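Desk reset comes to Susham Library study rooms

Cakascombe Library Service has introduced a short clearing routine for the shared tables at its Susham branch, following a trial held in March. The routine applies to all 19 bookable study tables and takes effect from 14 Apr 2021.

Under the arrangement, each table is to be cleared between bookings. Loose wrappers and paper go into a small lined bin, pens and other desk items are returned to an open holder, and the tabletop is checked for crumbs before the next user is seated. The service received 76 comments during the trial, most of them in favour of a regular reset of the tables.
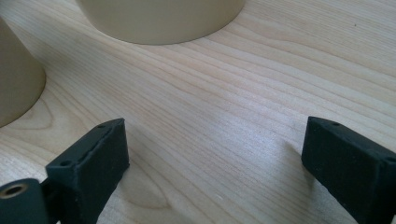
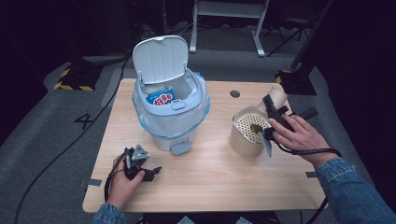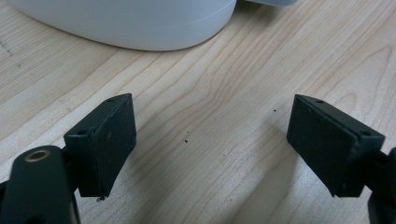 Pale wood tabletop. The second picture has the pedal bin with its lid open and a blue liner over the rim; in the third, a few small crumbs remain on the wood.

What users are asked to do

Users are asked to finish packing up 2 minutes before the end of a booking and to place any food packaging in the bin. Bin liners should be left in position, with the edge folded over the outside of the rim. Branch staff will change them at closing time.

Holders are to stay on the table. Items left behind will be kept at the Amin Street desk until the end of the month and may be claimed during opening hours. Covered drinks are still permitted in the study rooms – hot meals are not.

Crumbs should be brushed into the hand and not onto the carpet. Cloths are available from the desk on request. Spray cleaners should not be brought in, as the finish on the tables marks easily and the colour is difficult to match when repairs are needed.

The library service has set aside $1,575 for bins, liners and holders, to be supplied through Kirudix. The same routine will be considered for the children's area once the study rooms have completed a full term. Comments may be left in the box at the Susham entrance or handed to staff at any branch.

We use cookies to improve your visit to this site. By continuing to browse, you agree to our use of cookies. Accept | Manage settings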